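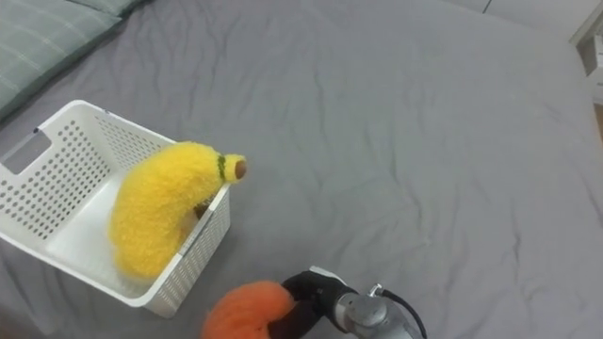

The toy job at Prirkeck: a banana in the basket and an orange plush in the gripper, over the gray sheet.

I have been putting off writing this for a couple of weeks, partly because it involves a friend and partly because I keep changing my mind about how much it matters. A robot pinched a hand. The hand is fine. It was bruised across two knuckles and it was stiff for a few days, and its owner has gone back to playing the piano badly, as she did before. So you may fairly ask why I want to take up your morning with it, and I will try to get there, though I warn you I have never been quick about getting anywhere.

Prirkeck is a small outfit that teaches arms to tidy bedrooms. They pick soft things up off a bed and put them in a basket, over and over, and the hope is that one day a person with a bad back or a new hip can have the room picked up without bending. I am for this. My mother lived alone until she was very old, and I would have given a good deal for something that could clear her bed of laundry and magazines in the afternoons. I mention it so that you don't take me for one of those people who write in whenever a machine misbehaves.

Josée Bélanger has worked there for two years, and in May she was running the toy job, the one where the plush fruit goes into the white plastic basket. The arm had hold of a toy and stopped. It simply stood there with its fingers shut. The screen beside the bed said the task had ended. She waited a bit, saw nothing, and reached across to take the toy out and start again, which she had done more times than she could tell me. The fingers opened, and then they closed again, on her.

What had happened, as far as they could work out that evening, was a disagreement between two parts of the same machine. The part that decides what to do next had given up and said so. The part that runs the gripper had not heard, and it still had an order waiting in line: let go, then try for a better grip. It did exactly that, four seconds late. There was a stop button, a good red one, and it worked when Josée hit it with her other hand. She told me the pinch itself was about as bad as a kitchen drawer, and that what upset her was how long she stood there being surprised.

Now, the report that went around afterward (she showed it to me, with permission) is a decent piece of work, and I don't want to be unkind about it. It gives the cause in plain language. It says the software called Kalus will now wait for the gripper to confirm that it has nothing left to do before the screen says anything about being finished. That is a real repair and I'm glad of it. But the last section, the part about the people, says that staff are reminded to press the stop before reaching in. I have read that sentence many times now and I like it less each time.

She knew to press the stop. Everyone there knows. They had been told on the first day and there is a card on the wall. The trouble is that pressing it means starting the arm up again from cold, and that takes four minutes, and on a busy day there were 300 tries to get through. A toy gets stuck or dropped or held too long a great many times in a day like that. I can do the multiplication, and so can you, and so could whoever wrote the reminder. If she had followed the card to the letter the work would not have been finished, and sooner or later somebody would have come by to ask her why, in a perfectly friendly way.

I spent 35 years in a commercial bakery, most of them near a dough divider, and I recognize this with my whole body. We had a guard that had to be unbolted to clear a jam, and we had jams all morning, and we had a sign. The guard spent a lot of its life leaning against the flour bins. When a young man named Campbell lost the end of a finger, we got a bigger sign. It was a fellow from the outside repair company who finally put in a hinge and a switch, so that you lifted the guard with one hand, the blades stopped, and you shut it and carried on. It cost less than the sign, I was told, though I suspect that story grew a little over the years. From then on the guard stayed where it belonged.

So what I would like from Prirkeck, and from the others in the same line, is the hinge. Give people a way to pause the arm that takes no longer than reaching in does, and that lets them pick up where they left off. Josée says the Flemis arms they had before these came with a foot pedal that did nearly that, and that it was left behind in the move because it kept getting kicked under the bed. Well, tape it down! Put it on a longer cord. I can't believe it is beyond people who can get a machine to close its fingers on a fuzzy orange.

There is an argument on the other side, and it was put to me at some length over dinner by Josée's husband, who is an engineer of another sort. He says a quick pause is a weaker thing than a full stop, that power is still on, and that people will come to trust the pedal as they trusted the screen. He may be right about that. A pause has to be built so that the motors truly can't move while it is on, and it has to be checked, and that costs money. I grant him all of it. I would still sooner have a good pause that gets used all day than a perfect stop with a card above it.

The other thing that bothers me is the softness of it all. It's a bed. There are toys on it. You don't put on your careful face to walk up to a plush banana, the way I did for the divider, which was loud and ugly and smelled of hot oil. These arms are meant to end up in rooms like my mother's, and she would have reached in without a thought. She'd have patted it, most likely, and told it that it was doing very well.

Josée went back to the toy job the following week. She presses the button every time now, and she is behind on her numbers, and so far they have been nice about it.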